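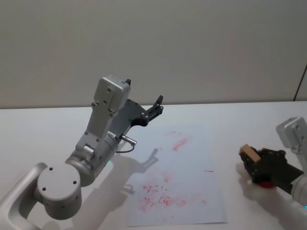 GRENODON – 25 August 2023

Skendik Two-Arm Bench Package: what to budget for

The Skendik package is sold as a pair of tabletop arms with grippers, two controllers, one power supply and a year of software updates. It suits labs and small shops that want to try two-handed jobs such as wiping, sorting and holding a part while the other arm works on it. Wiping marks off a sheet with a felt-type eraser is a cheap first job to set up, and it shows quickly whether your table and mounts are stiff enough.

What is in the price
Both arms, both grippers, cables and table clamps. The table is not included. Most buyers already have one that will do, provided the top is flat and at least 29 inches deep.

What is not
Spare fingers – $37 a pair. Order four pairs with the arms if you plan to run every day. Rubbing jobs wear the tips faster than pick and place.
Extended cover – $559 per arm for the second year. It includes joint and gripper repairs but not shipping.
Consumables. Erasers, markers and paper come out of your own supply budget. Keep them on a separate line, as they are easy to miss and they add up over a long trial.

Space and power
Allow clear room on both sides so each arm can swing out fully. A plain, light work surface is easiest for the vision software to deal with. One standard wall outlet runs the pair.

Lead time
Orders placed through Echevarría ship in nearly 4 weeks. Orders for the Zokari controller option take longer and are quoted one at a time. Prices on this page hold until the end of January.

To get a written quote, send us your table size, the jobs you have in mind and a delivery address.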